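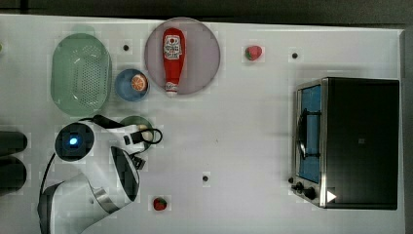

A reader wrote in October to ask why this blog recommends rinsing dried beans before soaking them and again afterward, when the packet from Batness calls for one rinse only. The reader added that the second rinse seemed a waste of water in a dry year.

The question deserves a full reply. The first rinse removes dust and the small stones that pass through sorting. The second removes the soaking water, which many cooks find gives the finished dish a dull taste. Readers who wish to save water may pour the soaking water onto garden beds, provided that no salt has been added to it.

The method followed in this household has changed little over the years. A batch begins with 400 grams of beans, left in plenty of cold water from the evening until the next morning. They are then drained and brought slowly to a simmer with an onion and a bay leaf. Salt is added at the start. The older advice to withhold it until the end was followed here for a long time, and the skins were no more tender as a result.

Cooking times depend chiefly on the age of the beans. The white beans sold under the Muñoz label were ready in under two hours. A bag of black beans found at the back of the cupboard required three, and a few remained firm even then.

Cooked beans should be cooled promptly and refrigerated in their liquid. They are best used within 3 days. For longer storage they may be frozen in flat bags, and the month should be written on each bag before it is filled.

A further entry will address chickpeas, including the matter of baking soda, on which several readers have already expressed firm views.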